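Toltiser Sorting Bins: Set-up Guide
Section 4. Setting up a sorting table

Revised Thursday, May 16, 2019

The two bins are sold as a pair, one pink and one orange. This section covers placing them on a table with a lamp and using them to sort disc cases, flat packets and similar small items. For washing and stacking, see Section 6.

4.1 Before you start

Clear the back half of the table and wipe it down. Peel the stickers off both bins. If the glue stays behind, rub it with a little cooking oil on a paper towel, then wash with dish soap. Don't use methylated spirits or nail polish remover, which will cloud the plastic.

4.2 Placing the bins

1. Stand both bins near the back of the table, side by side, open side up.
2. Leave a strip of bare tabletop between them, wide enough for your fingers.
3. Put the pink bin on the left and the orange bin on the right.
4. Lay the items to be sorted in front of the bins. Keep them flat and spread out. 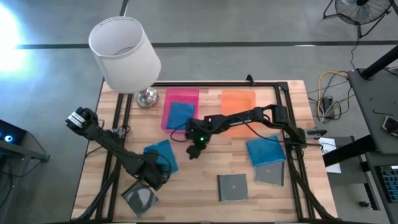 One reader wrote to us that she had pushed the bins hard together for a whole winter and kept dropping discs over the wrong side, and that a gap had fixed it. She also asked whether the colours could be swapped. They can. Left-handed users often prefer it, as long as everyone at the table knows which bin is which.

Note: Flat packets can go in the bottom of a bin. Disc cases should stand on edge once there are more than nine of them, or the lower ones will scratch.

4.3 Placing the lamp

5. Set the lamp down before you plug it in.
6. Run the cord off the back of the table and keep it away from the bins.
7. Turn the lamp on and check for glare on the cases. If you can't read a title, move the case before you move the lamp.
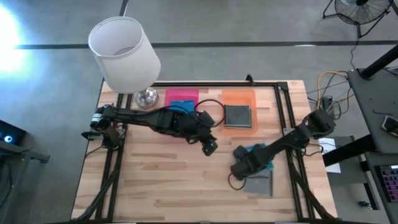
A sorting table needs light from the side, and most people do well with the lamp on the left. A wide shade takes up more room than the foot under it, so measure the shade first. The silver base here is on the wood close to the back of the table, and that leaves the front free for handling cases. The Sundedholm and Widico table lamps both suit this position.

Caution: Keep the bins at least 80 mm from the bulb. Never hang anything over the shade to dim the light.

4.4 Sorting

8. Pick one rule and stick to it, such as keep in pink and give away in orange.
9. Open each case and check that the disc inside matches the cover.

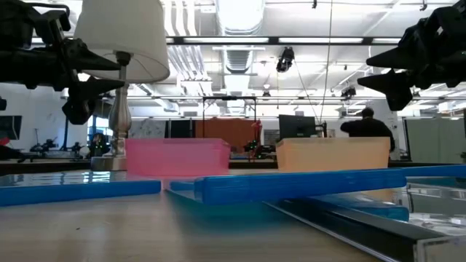
10. Put loose discs aside in a sleeve until you find their cases.
11. Empty each bin when it is three-quarters full.

Replacement bins can be ordered singly from Ó Dálaigh under part number 1554. Please state the colour.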